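Projects > Garage > Two-Arm Sim

Zotden is a two-armed robot I'm building in my garage, mostly on a screen so far. The wagon came free with the room.

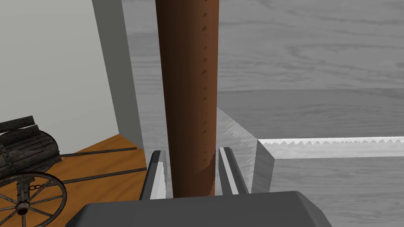
What does it cost to practice in simulation first? Mostly electricity, plus the $200 I paid for a used graphics card.

Post between the fingers, with gaps still to close. Alcides Barros wrote the grip code and calls 12 tries a fair test. I call it June.
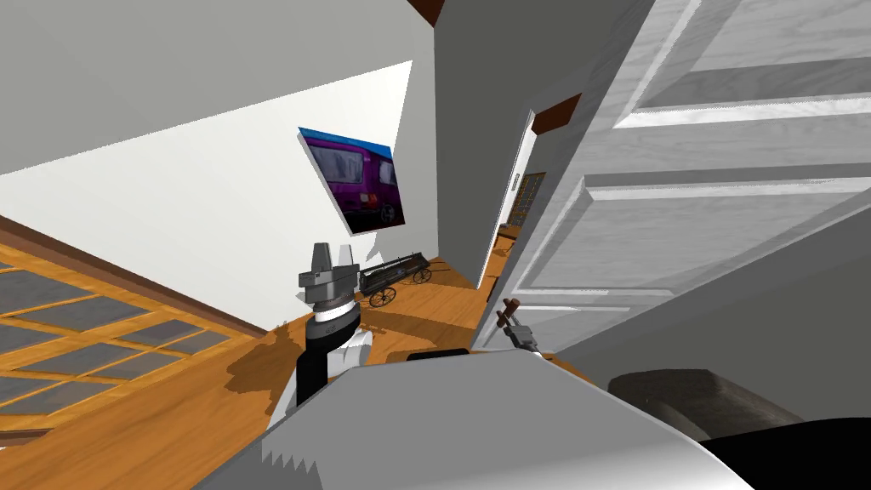

Next I want both arms working on one job, then real motors, at $545 a set.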